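Senstead College
Decorative Surfaces, Past and Present
Lecture 3: Fake Wood
Handout by Heather Pollock
Revised 14 August 2018

Before we start

Last week we did fake marble, and a number of you went home and knocked on your parents' fireplaces. I have had emails. I am sorry for any distress caused, and I would point out that painted slate is a perfectly respectable thing to own.

This week is wood pretending to be better wood. Please bring a pencil and something to lean on. The tables in the Rutherford Building are oak on the top and something else underneath, and you are welcome to look.

1. Why anyone would paint wood to look like wood

It sounds like a strange way to spend a week. You take a door made of pine, which is wood, and you cover it with paint until it looks like oak, which is also wood. The short answer is money. Softwood was cheap and easy to work, but it was knotty and it dented if you looked at it sternly. Oak and mahogany cost more and told your visitors that you were doing well. A grained door let you say the same thing for the price of a painter.

The longer answer is that people got to like the painted version for itself. Plenty of houses have grained doors in rooms where the owner could have paid for the real timber. By then graining was a finish like any other, with its own fashions, and a good grainer could put a handsome figure on every panel. Trees are less obliging.

Keep both answers in mind for the essay. Students tend to pick the money answer and stop, presumably because it is the first one on the handout.

2. What you are trying to copy

You cannot fake a thing you have never looked at. So, some terms.

Grain is the general direction of the wood fibers. When somebody says "with the grain," they mean along the length of the tree.

Figure is the pattern you see on the surface. It depends on the species and also on how the log was cut. People say "grain" when they mean figure. I do it too. In the exam I would like you to pretend that neither of us does.

Plain-sawn boards are cut straight through the log, one slice after another. The growth rings meet the face at a low angle and give you the tall pointed arches usually called cathedrals.

Quarter-sawn boards are cut so that the rings meet the face close to a right angle. You get fairly straight, even lines. In oak you also get ray fleck, the pale ribbons that wander across the board as though somebody had spilled something expensive.

Knots are where branches were. A beginner puts in far too many of them, because they are fun. A board with a knot every few inches comes from a tree that was nothing but branches, and a carpenter would have burned it.

Heartwood is the older, usually darker wood toward the middle. Sapwood is the paler wood near the bark. A grained panel that goes from one to the other in a believable way is a sign that the painter had spent time in a lumberyard.

3. The basic method

There are many versions. What follows is the one Torunn Magnusson will show us in the workshop session, and she has asked me to say that hers is the correct one.

Ground coat. A flat, opaque, fairly light color, a bit brighter than you think it should be. For oak, something like weak mustard. For mahogany, a pink or orange so alarming that every year somebody asks whether the can was mislabeled. It wasn't. Let it dry fully and sand it lightly.

Glaze. A thin, see-through coat of darker color. In class we use Cillance, which comes ready mixed and stays open long enough for beginners to make their mistakes slowly. Older painters used oil, or for some effects stale beer with pigment in it. Beer dries fast and wipes off with a damp cloth, so it is kinder than it sounds. We will not be using beer. There was an incident in May.

Figuring. While the glaze is open, you drag, comb, wipe and dab at it so that the ground shows through. Steel and rubber combs give the straight lines. A rag wrapped around the thumbnail gives the ray fleck. A dry brush called a flogger, slapped along the surface, gives the small broken marks of the pores. It is also the only part of this course that anyone photographs.

Softening. A wide, soft brush, barely touching. It takes the hard edges off. Stop sooner than you want to.

Varnish. Protects the lot and deepens the color. If the panel looked dull before varnish, it will look better. If it looked bad, it will now look bad and shiny.

4. How to tell

Visitors to old houses love to be told that a door is "original oak." Sometimes it is. A few things to check, politely and with clean hands:

Look at the joints. On a real paneled door the grain runs up the uprights (stiles) and across the horizontal pieces (rails). A decent grainer copied this and made a crisp line where they meet. A hurried one let the strokes run straight over the joint.

Look at the edge. The figure on the face of a board should make some kind of sense when it gets to the edge. Painters often gave the edge a few quick lines and went to lunch.

Look for repeats. Combs and rollers repeat themselves. So do printed papers. Once you have spotted the same knot twice, you will not be able to stop seeing it, and neither will whoever you came with.

Look at the wear. Around a door handle, worn real oak shows more oak. Worn fake oak shows mustard.

5. Case study: the meeting house at Dridatska

We will spend most of the second hour on this. The meeting house has 82 grained panels, counted for a repair survey, on the gallery front and the box pews. The survey found that 21 of them had been redone at a later date by somebody with less patience. The early panels are quarter-sawn oak, carefully observed, with the ray fleck changing size from one board to the next. The later ones have cathedrals on every single panel, all pointing up. I have nothing against enthusiasm.

The repair raised the question we will discuss in seminar. Do you strip the later panels and regrain them to match? Do you leave them as part of the building's story? Or do you tone them down so that the eye slides past? The building's owners chose the third. Torunn was on the team and thinks they were right. I think they should have been left alone. You will be asked to take a side and give reasons, and agreeing with whoever is marking your paper is not a reason.

Cost came into it as well. The money set aside for the later panels was $2,000, and that buys very little of anybody's time with a flogger.

6. After paint: printed and computed wood

Painted graining went out of favor slowly, and printed graining came in. Paper, vinyl and laminate all carry a photograph or drawing of wood under a clear layer. The trouble is the old trouble with combs. A printed pattern has to repeat somewhere, and on a large floor there is a lot of somewhere.

Then there is wood that exists only on a screen. Computer images usually get their boards by wrapping a flat picture of grain around a shape, or by working the pattern out from a formula. Both methods face the questions the Dridatska painters faced. Which way does the grain run? What happens at the joint? How dark is the seam between boards? A heavy dark seam does a great deal to make you read a brown area as planks. Painters knew this and ruled theirs in with a fine brush.

Light matters too. Real finished wood catches it unevenly along the grain. Leave that out and you have brown linoleum.

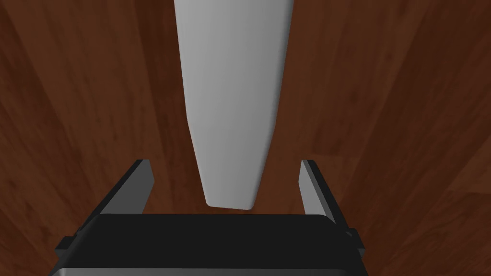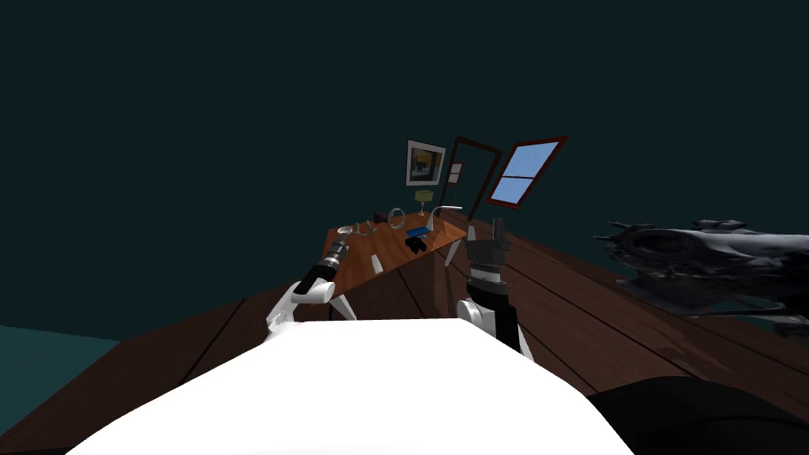

Fig. 3. Rendered wood, two examples: a reddish-brown surface with visible grain (first) and dark brown planks with thin black seams and faint lighter streaks (second).

7. For next time

Find one piece of fake wood in your own home and draw a hand-sized area of it in pencil, actual size. Mark the direction of the grain with an arrow. If there is a repeat, mark it and measure the gap.

On the back, write a short paragraph on how the surface behaves at an edge or a joint. Phone pictures may be attached but will not be marked.

If you have no fake wood at home, check the inside of the kitchen cabinets. Then check again.

Workshop kit: old shirt, cotton rags (no fleece, it sheds), a two-inch brush you do not love. Combs and glaze are supplied. Torunn's own floggers are the ones with the red tape and are not supplied.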